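In Praise of the Living Room Trash Can

I have strong feelings about where people keep their trash cans, and I'm going to share them, so settle in.

The house I grew up in, out on the Trunenberg road, had one can. It lived under the kitchen sink behind a door that stuck, and every gum wrapper and dead pen in the building had to travel to it. You can guess how that went. The wrappers went between the cushions. The pens went back in the drawer. My father kept a little pile of receipts on the arm of his chair for most of my childhood, and I swear some of them predated me.

So when I got a living room of my own I put a can in it, right out in the open on the carpet, and I have been happy about it ever since. I mean really happy! I get a small lift every time I sit on the floor with the day's junk around me and remember I don't have to get up. 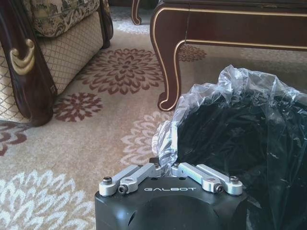 Does a trash can in the living room make the room look worse?
A can with a bag in it looks a lot better than a week of wrappers, and after a few days your eye stops landing on it anyway. Pick a dark, simple one and keep it where people sit.

My sister-in-law disagrees. Hanan Tarawneh (she kept her own name and her own opinions) believes a formal room should stay formal, and that if you own a sofa with carving on it you owe that sofa a certain dignity. I see her point. I love a grand sofa. I love the curves and the fuss and the way it makes you sit up a bit straighter than you meant to. But a grand sofa is still a place where people eat pistachios, and the shells have to go somewhere. When we visit her in Londville I carry mine to the kitchen in a napkin, like a guest, and I've watched her own kids tuck theirs under the skirt of the armchair.

The other thing people tell me is that a good room should be cleaned properly, once a week, top to bottom, and that a can on the carpet is an invitation to be lazy. I've tried the big weekly clean. I lasted from October until the holidays. What I do now takes five minutes, maybe six if there are newspapers, and it happens every evening before the lamp goes off. I start at the sofa and work out toward the middle of the room, and I only pick up what's trash. The books and the blanket can wait for morning. I can't tell you how much difference it makes to walk into a clear floor with your coffee. 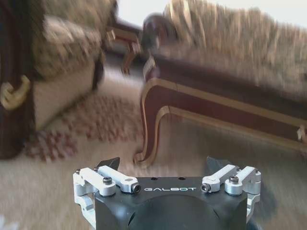

The sofa end of the room, where the evening round starts.

Now, patterned carpets. I adore them and they are terrible liars. A plain carpet tells on you right away, every crumb of it, but one with big flowers all over will hide a bottle cap for a month. My aunt had one from a shop called Nassar, all reds and creams, and we used to find things in it with our feet. If you have a carpet like that you need to look from low down. Crouch, or sit right on the floor, and let your eye run across the pile — a scrap that vanished when you were standing will stick up like a little tent. Pale paper on a pale flower is the worst of the lot. Clear plastic is nearly as bad, and a bottle on its side is a thing you really don't want to meet in the dark.

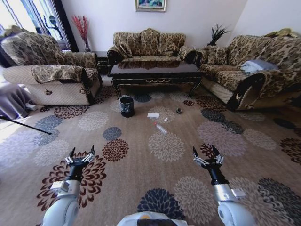
Bottle, paper and scraps among the flowers, with the lined bin close by.

A word on liners, which I care about more than I should. Fold the bag well down over the outside of the rim. Yes, it shows. Hanan says it looks like a slip hanging below a hem, and she's right, and I still do it, having once watched a whole evening's orange peel drag a skimpy bag down to the bottom of the can. I buy the Gano ones from the corner store, two rolls at a time. Any bag with enough length to hang over will do.

And put the can near the mess! That's my entire philosophy of housekeeping and I would put it on a flag. The can by the door is for people who are leaving. What you want is one you can reach from the floor, or hit from the sofa on a decent throw. My nephew has turned this into a sport, with a running score penciled inside the closet door. It stood at 2836 the last time I looked, and I have doubts about his math, but he's the only teenager I know who throws things away without being asked.

Hanan is coming to stay with us next week. I've already decided the can isn't moving, and I've bought pistachios.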